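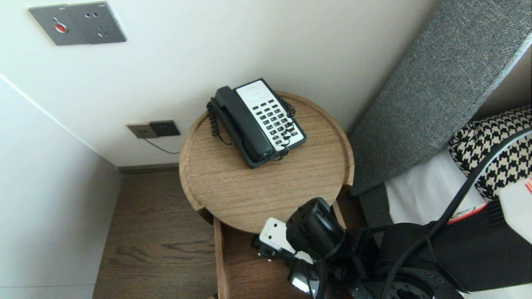

# Chapter 7: The Bedside Area

## What this chapter covers

The bedside is the part of a guest room that is used most and looked at least by the people who clean it. A guest reaches for the telephone, the light, a socket and the remote control from the bed, often half asleep. By the end of this chapter you should be able to:

- set out a bedside table with a telephone and a remote control
- check the wall plates and cables next to the bed
- read the back of a learning remote and say what it does
- clean the floor and skirting in the bedside corner

You will need your room checklist from Chapter 2. The worked figures come from the Golob, a guest house group whose rooms are used throughout this book. In July the group's housekeeping desk logged 3,634 calls from guests, and 1,156 of them were about something within reach of the bed.

## 7.1 Key terms

**Cradle:** the part of a telephone where the handset rests. A handset that is not fully down in its cradle leaves the line engaged.

**Coiled cord:** the springy cord between the handset and the base. It should not hang over the edge of the table where it can be caught by a sleeve or a duvet.

**Wall plate:** the cover around a socket, phone jack or button. In many rooms several kinds sit close together, and a red button may share a plate with a socket. Find out what each button in your building does before you wipe it.

**Open compartment:** a shelf or box below the table top with no door. Small items go here so that the top stays clear.
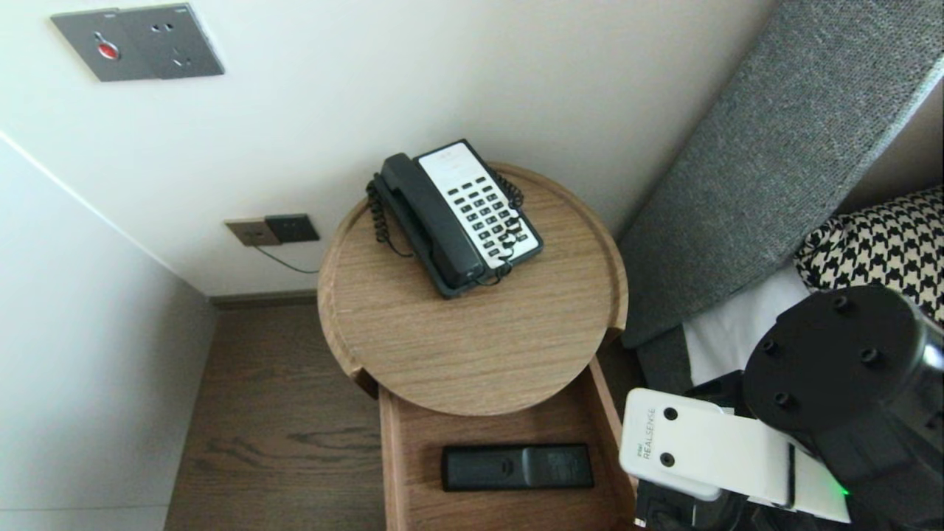
## 7.2 Setting out the table

Work in the same order in every room.

1. Lift the telephone and wipe the table top, including the inside of the rim. Dust gathers where the rim meets the surface.
2. Wipe the handset, then the keypad, with a cloth that is damp but not dripping.
3. Put the telephone back with the keypad facing the bed. Press the handset down into its cradle.
4. Wipe the compartment and lay the remote control in it lengthways.
5. Straighten the cushion on the bed last, when your hands are clean.

At the Sturley, a hotel with 100 rooms, the remote is kept on top of the table. Either place is acceptable. Follow the house rule and use it in every room on your floor.

## 7.3 The remote control

Some remotes are made to copy the keys of another one. These are called learning remotes, and the method is often printed on the back, above the battery cover.
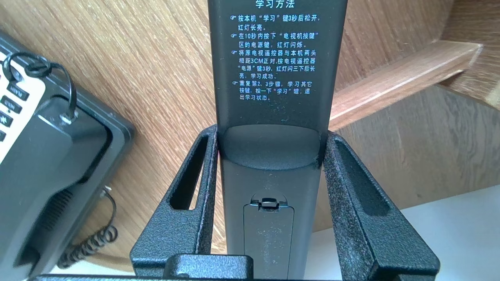 **Figure 7.3** Back of a learning remote with its instructions in Chinese. The first step is to press the "learn" key for 3 seconds and let go; the red light then stays on.

Room staff are not normally asked to teach a remote new keys. You should still know the type when you see it, as a guest may press "learn" by mistake and report that the remote has stopped working. Note the room number and pass it to maintenance. Do not swap remotes between rooms.

Clean the back as well as the front. Wipe along the seam of the battery cover and check that the cover is shut. Printed instructions wear away if they are rubbed with a strong cleaner, so use a plain damp cloth.

## 7.4 Floor and skirting

The corner behind a bedside table is easy to miss with a mop or a vacuum head. Look along the skirting from the side of the room first, then bend down and look behind the table legs or base. On a wooden floor, sweep or vacuum along the grain before you mop.

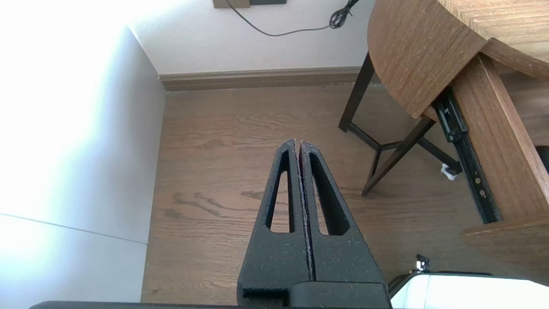 Cables need care at this stage. A thin phone cable is light enough to be pulled by a vacuum head, and one sharp tug can loosen it at the jack. Hold the cable clear with one hand while you clean under it. If there is a lot of spare cord, leave it resting near the table and report it. Do not tie it to the furniture.

Finish by lifting the handset and listening for the dialling tone. Replace it and tick the telephone line on your checklist.

### Before you read on

Look at the bedside area in a room you know well. Write down each item that can be reached from the pillow, and mark the ones that have a cable. Keep the list, as you will use it again in section 7.5.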